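Brindeo is looking for people who are bad at doors

Call for participants, November intake
Home interiors, paid, no experience wanted

Most people believe they know how to choose an interior door. Then they stand in front of a wall of samples for most of an afternoon, go home with a headache, and paint the old one. We sell interior doors and we would like to understand what goes on in that afternoon. So Brindeo is putting together a panel of 40 ordinary households to look at doors, talk about doors, and complain about doors, for money.
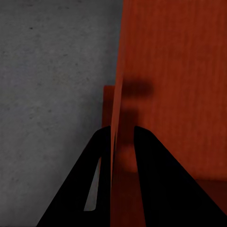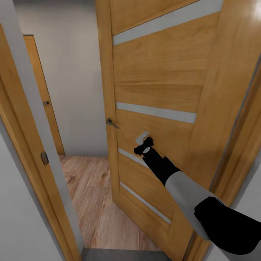

Concrete gray with orange-red wood; honey oak finish with slanted frosted glass. Both are computer renderings.

Who we want

Adults who have bought, hung, replaced or put off replacing an interior door in the place they live now. Renters are welcome. Renters have some of the strongest feelings about doors we have ever heard, and no power to act on them, and we think that deserves an audience.

You should live with at least one door that annoys you. It may stick in summer, swing open on its own at night, or hit the corner of the dresser and have done so for years. Please don't fix it before you apply. We had an applicant last time who sanded hers down to make a good impression and we had to let her go.

Couples may apply together, but you'll fill out the questionnaires in separate rooms. We learned this at the Bernlow session.

Who we don't want

Architects, interior designers, carpenters, anyone who sells building supplies, and anyone who uses the word "threshold" about their own life. You are lovely people and you already have opinions. Also no current employees of Brindeo or their immediate families, a rule we'd have thought was obvious until somebody's brother-in-law turned in a very glowing report.

What you'll do

The panel runs for 5 weeks. In the first week you keep a door diary. Each time a door in your home does something you notice, good or bad, you write a line or two. Spelling doesn't matter. Swearing is fine and tends to be informative.

After that come two evening sessions at our Marras showroom, on the second floor over the tile store. The elevator works most of the time. You'll look at finished doors, sample boards and pictures on a screen, and tell us which you'd live with, which you'd tolerate in a dentist's office, and which you'd pay to have taken away. Sessions start at 6:30 p.m. and end when the moderator runs out of cards, never later than 9. There are sandwiches. We've changed the sandwiches.

The last part is a phone call, half an hour or so, in which we ask you again about the doors you liked and find out that you don't remember any of them. This is normal and you'll still be paid.

Some participants will be asked to try one of our Clorach line doors at home for the full panel. Our fitter brings it, hangs it, and comes back for it. Your old door is kept in our warehouse with your name on it. You can't keep the test door, though you're free to get attached.

What you get

$19 an hour for the diary and the phone call, with the hours agreed on ahead of time so you don't have to keep a stopwatch next to the bathroom. Showroom evenings pay a flat fee, listed in the agreement you'll get before you sign anything. Parking is covered if you bring the ticket. Home trial households get an extra payment at the end, plus the return of their original door in the condition in which it left, squeak included.

We don't offer discounts on doors to panel members. It skews the answers, and frankly the last group didn't ask.

Small print, at normal size

Sessions are audio recorded and typed up without names. You can leave the panel whenever you like and be paid for the hours you've done. If you use a wheelchair or walker, or have trouble with round knobs, please do apply. We have 17 places held for people who find standard doors hard to use, and those have been the most useful conversations we've had.

How to apply

Fill out the form at the front desk in Marras or ask us to mail you one. Tell us what kind of home you live in, how many people share it, and describe your worst door in as many words as it takes. Please don't send the door. Photos are optional.

We read everything and answer everyone, in the order the envelopes come out of the box. Applications close when the panel is full.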